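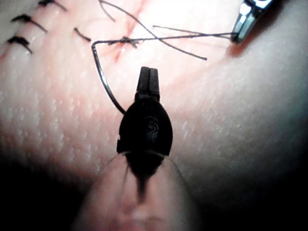
Holding an Edge Together
Suture thread, from silk reel to sealed packet

A surgical suture has one mechanical task, which is to keep two edges of tissue in contact until the tissue can carry load unaided. Skin on the face reaches that point within days. Tendon takes months. Most of the engineering in a length of thread comes down to matching its loss of strength to the rate at which the wound gains it.

Until well into the twentieth century the choice was narrow. Silk was strong, soft and easy to knot, but it was braided, and a braid draws fluid along its length by capillary action. Catgut, made from the intestines of sheep or cattle, was absorbed by the body, though at a rate that varied from patient to patient and from batch to batch. Linen and cotton were cheap and stiff. A surgeon who disliked all four could use wire.

The works at Carndale began on silk. The mill was built in 1830 to throw yarn for ribbon, and the move into surgical thread came two generations later, when the ribbon trade declined and the twisting frames stood idle. The frames needed little alteration. What changed was inspection. Ribbon yarn could carry a slub every few yards without complaint from the buyer; surgical yarn could not, and a room on the north side of the building was given over to women who ran each length between finger and thumb under a skylight. The skylight is still there. The room now stores cartons.

Sizes and what they mean

Suture sizing confuses most people who meet it for the first time. The original scale ran upwards from 1, with larger numbers for thicker thread. As finer threads were made the scale was extended downwards through 0, then 2-0, 3-0 and so on, so that a 6-0 is much thinner than a 2-0. The finest sizes, used on the eye and on small vessels, are hard to see against a pale bench and are handled under magnification.

Diameter is only part of the specification. A thread is also graded on tensile strength, both straight and over a knot. The second figure is always the lower one. A knot bends the fibre sharply and concentrates stress at the point where the thread enters it, and most test pieces break there.

"People ask for the straight pull because it is the bigger number," says Reet Jõgi, who runs the test room at Carndale. "A surgeon ties knots. I would print the knot figure first."

Her room holds two tensile machines, both made by Dawber. The older has a paper chart recorder which she keeps in use for comparison. Each production lot gives up 200 test lengths, half of them knotted, and the results are plotted by hand as well as logged. A lot with an acceptable average but a wide spread is rejected.

Monofilament and memory

The arrival of nylon and polypropylene removed the capillary problem. A single extruded filament has no gaps to carry fluid, and it passes through tissue with little drag. It brought a different fault, known in the trade as memory. A filament wound on a small former keeps the shape of the former, and when pulled from the packet it springs into loops. It also tends to work its knots loose, so extra throws are needed.

The Vodel winding card, introduced at Carndale in April 2009, was a response to this. It lays the thread in a wide oval track with no sharp turns. The card takes up more room, so a carton that used to hold 600 packets now holds 406, and freight costs rose accordingly. Purchasing departments objected for a year or so. Theatre staff did not.

Absorbable synthetics work by hydrolysis. Water enters the polymer and cuts its chains at a predictable rate, and the same process will start in the packet if any moisture is left inside. The foil is therefore sealed in a dry room, and the Wunholm line, where this is done, stops whenever humidity drifts above its limit. In a wet spring it may stop several times in a shift, and the operators use the time to change needle trays.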